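Starkerano two-arm bench kit: four months in, one scary afternoon, still a fan

I've had the Starkerano kit on my bench since March and I love it. Setup took me 35 minutes from opening the lid of the crate to the first wave of an arm, and the teaching mode is a joy: you take hold of the wrist, walk it through the job, press save. My ten-year-old nephew had it stacking pegs before lunch!

Now the bad part. On peg work one afternoon, the left gripper closed and simply didn't open again. The program said "released." The arm believed the program and started its move to the next spot with a peg still clamped, dragging the part across the fixture before the force limit tripped. It took 4 seconds to stop, and for a machine you're meant to stand next to, that is too long. I had a hand on the board at the time. No harm done apart from a scraped knuckle and some language.

I wrote to support and got Josée Petrenko, who was great. She asked for the log (all 1,793 lines of it) and found that the release check only looks at the command that was sent and ignores the finger position. There's a setting called "confirm open," buried under Advanced, and it ships turned off. Turn it on before you do anything else. She also had me drop the force limit by 20 percent, and I hardly notice the difference in speed.

Since then I've rerun the same peg job over and over and it hasn't dragged a thing. The fingers still get fussy with small parts, so go slow there and keep the stop button within reach.

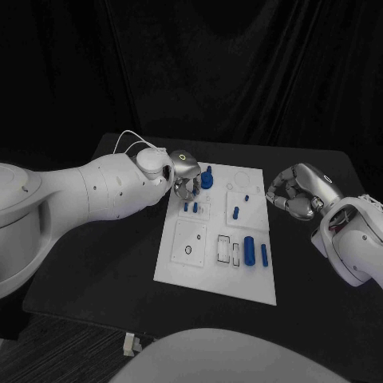 Left gripper at the small blue peg, right hand curled off to the side.

Pluses: teaching mode, quiet motors, real humans at support. Minuses: that default, and a manual that gives gripper faults half a page. My friend Chathurika Samarakoon runs the Balaskas kit and hers checks finger position out of the box, so it can be done.

Four stars. It goes to five when they change the default.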